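About Urico

Urico makes one product, the Urico shelving kit, and we offer one service around it. The kit teaches a robot arm to handle books: to take a book from a tray, to stand it in a rack, and to bring it back when it is asked for. We sell it to libraries, schools and small archives, and also to laboratories which want a good manipulation task ready to use.

How we began

The company was started in Kemcombe by Fernanda Vilela, who worked before in the returns room of a public library. She knew from this work that books are difficult objects. They bend, they open, they slide on each other, and a thin paperback does not behave like a thick one. Most robot demonstrations at that time used cubes and cups. Fernanda wanted a task that a librarian would recognise.

We are still a small team. The software is written in Kemcombe, and the racks and trays are prepared and tested in our second workshop at Zilonthorpe, which opened in December.

What is in the kit

Each kit contains 2 wire racks, a set of plastic trays, 20 paperback books in several languages and the Figueroa software, which plans the movement and reads the spines. You may use your own arm. We keep a list of the models we have tested and we are glad to try others — please write to us before you buy.

The books are chosen with care. We mix thick and slim volumes, pale and dark spines, and scripts that are written from top to bottom, so that the system cannot learn only one kind of label.

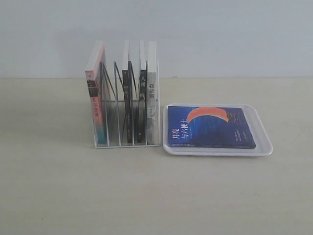
Single-book task: The Moon and Sixpence in the tray, four other titles in the rack.

The single-book task is the first one that every customer receives. The instruction is given in plain words, for example "put the blue book in an empty slot", and the arm has to find the slot, turn the book upright and let it go without pushing its neighbours. It sounds simple. In our own tests we have recorded 2,012 attempts, and the turning of the book remains the step where most failures happen. We publish the failures together with the successes, and customers can download both.

After this task come 22 more, which makes 23 in the present edition. The later ones ask for sorting by title, or for exchanging two books between slots.

Our service

With the kit we offer installation and training at your place. One of our engineers stays until your staff can run the tasks without help. Afterwards you can reach us by telephone or e-mail, and the person who answers is a person who has built the kit.

Replacement racks, trays and books can be ordered separately. Schools pay a reduced price — ask for the education form.

Visits to the Kemcombe workshop are possible by appointment. Please tell us beforehand which arm you use, so we can prepare the right mounting plate.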